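**Cell 2, two-arm calculator sort — the dropped handovers**

Started at 9:40, finished later than I wanted. Writing this up before anyone tells me it's been fixed again.

The story so far, as handed to me: Fomolico released a new gripper setting in March, someone at Stidelbridge ran it for an afternoon, and the drop problem was declared closed. I don't believe it. A quiet afternoon is a quiet afternoon. The log has 443 handovers on the new setting and 32 of them end with the calculator on the mat or wedged against the bin. On top of that there are 4 where the second arm kept pushing after the first had let go, and those are the ones I care about. A dropped calculator costs us nothing. An arm that pushes into another arm costs us a wrist motor.

What the Clarer software does on a handover, as far as I can make out:

- arm A grips and lifts
- arm B closes until its motor current goes over the threshold
- B reports "held", A opens

The weak point is the middle step. Current goes up when the fingers meet anything at all, including the other gripper. So "held" may only mean "touching something". I said this in the Mudaliar review and was told the wrist cameras would catch it. They might, if the check used them. I went through the config twice and the camera check is switched off for handovers — no comment in the file, no name against the change.

Tried by hand, at reduced speed:

1. Threshold up by one step. Fewer false "held" reports, but B squeezes hard enough to press keys. Put it back.
2. Slower approach on B. Looked better for 6 tries, which proves very little.
3. Camera check on. The cycle gets longer and it stopped twice with a timeout. I'd still take a timeout over a collision.

The pile is a separate worry. When calculators overlap, the pick point lands near an edge and the grip starts off poor, so the handover gets blamed for a bad pick.

Wrist views first, fixed camera last: 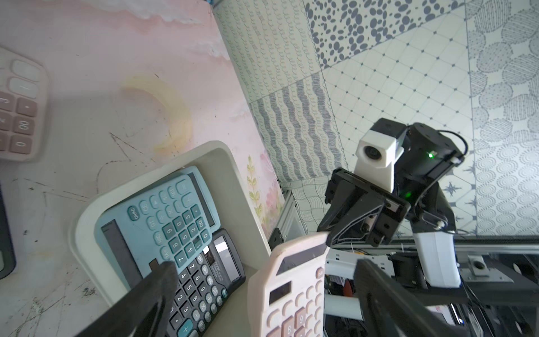
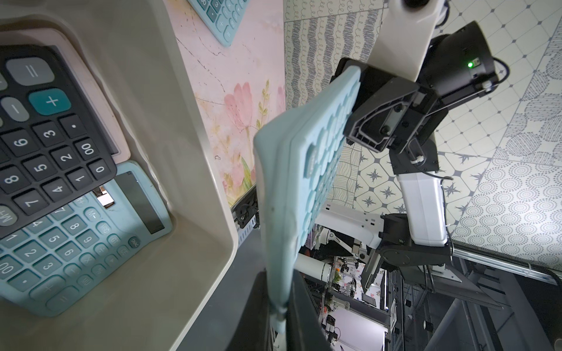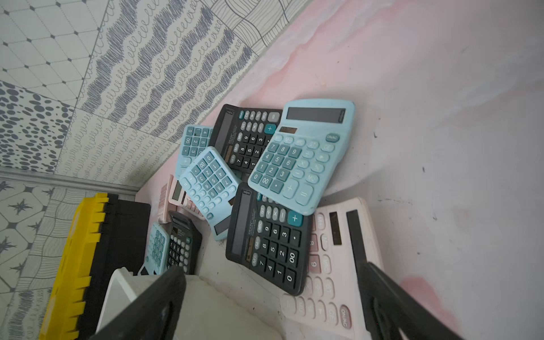
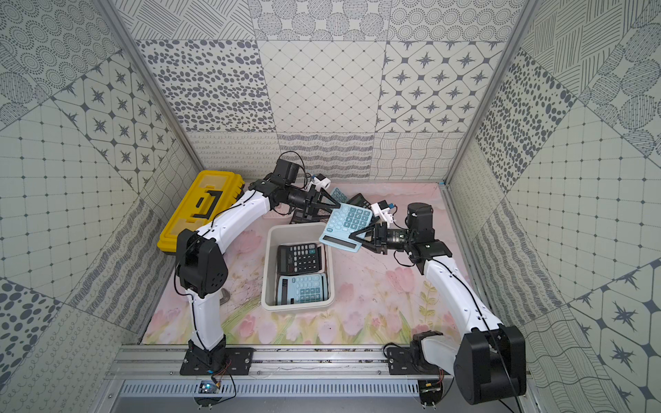
For now the camera check stays on and the speed stays down. Please don't put either back because the numbers look slow. I also want a hard limit on B's travel after A opens. At the moment there isn't one, and the e-stop is doing a job that belongs in the code.

Still to do: split the log into bad picks and bad handovers, ask Fomolico what load they tested with, check the left wrist for play. If the wrist is loose then half of the above needs redoing.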